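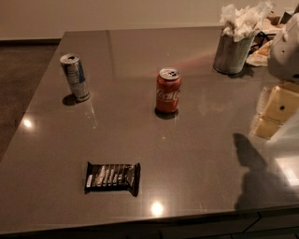
Kullo support wrote back overnight to say the arm itself is fine and the trouble is almost certainly in how the demos were recorded, and could we please send the joint log and say what the operator was doing with their left hand. Fair enough, though I'd have liked to hear that before I spent an evening re-seating every connector on the thing.

Ticket: gripper drifts right during remote demos, cans get nudged
Status: open, waiting on us
Last update: Friday, February 13, 2026

So, a recap for whoever picks this up next, because the thread has got long and half of it is me grumbling. We're teaching the arm to pick things up off the counter by remote control. You drive it with the hand controller, it records what you do, and then it's meant to learn from that. The items are a silver and blue drink can, a Coke can and a chocolate bar, spaced apart on the benchtop. The metal container with the tissues in it stays put near the far edge, and it isn't a target.

The problem: when I let go of the clutch button to reposition my hand, then press it again, the arm takes a little sideways hop to the right before it starts following me. On the chocolate bar you'd barely care. On a can it's enough to bump it, and then the recording has a bump in it, and I have to bin it.

What I've tried so far, in order:

Restarted everything. No change (sorry, had to be said).

Swapped the controller for the spare from the Gastcombe kit. Same hop, same direction. So it isn't the controller, or both of them are crook in exactly the same way.

Turned the motion scaling down. The hop got smaller but so did everything else, and reaching the red can took forever. My wrist was not happy. Put it back where it was.

Recorded 16 demos without touching the clutch at all, just one long reach each time. No hop in any of them! I was pretty chuffed, until I realised I can't do the chocolate bar that way. It's lying flat, so I need to come right down low and turn the jaws, and I run out of arm (mine, I mean) before the robot runs out of its own.

Recorded 19 more with the clutch. The hop was there in every one where I'd moved my hand a fair way between releasing and pressing.

That last bit is what made me stop blaming the hardware. If I let go and press again without moving, it's fine. If I turn my wrist 90 degrees in between, it's bad. To me that smells like the software is keeping the old hand angle when it should be taking a fresh one, but I'm guessing.

Reply to Kullo, sent this morning:

Hi, thanks for getting back to us. Left hand was on the desk, not touching anything. The clutch is on the right, under my index finger. Joint log attached, and I've also attached 3 of the bad recordings so you can see the hop for yourselves. Could you tell me whether the orientation gets zeroed on clutch press or only at session start? I couldn't find it in the manual. There's a setting called "hold reference" that's on by default and the manual gives it one line, which says it holds the reference.

Reply from Kullo, same day:

Only at session start if hold reference is on. Please try with it off. Start with the arm well above the counter, as the first press will feel different.

Okay, tried it. Hold reference off, arm up high, nothing under the gripper for the first go. They're right that it feels different, a bit floaty, and I overshot to the left twice. Once I'd got used to it I did a set on the silver can with plenty of clutching and big wrist turns, and no hop that I could see. I haven't checked the logs yet, so I'm not calling it fixed.

Still to do:

Check the joint logs from the new set against the old ones.
Repeat on the chocolate bar, since that one needs the most clutching.
Ask Vorkport whether they've had hold reference on this whole time. They've been recording the same task since December and if so their demos may have the hop in them too.
Pull the bumped recordings out of the training folder. I've put them in one called "hop" for now — please don't delete it, Kullo might want more of them.

Leaving the ticket open until the logs are done. If you're driving the arm before then, leave the setting off and go easy on the first press.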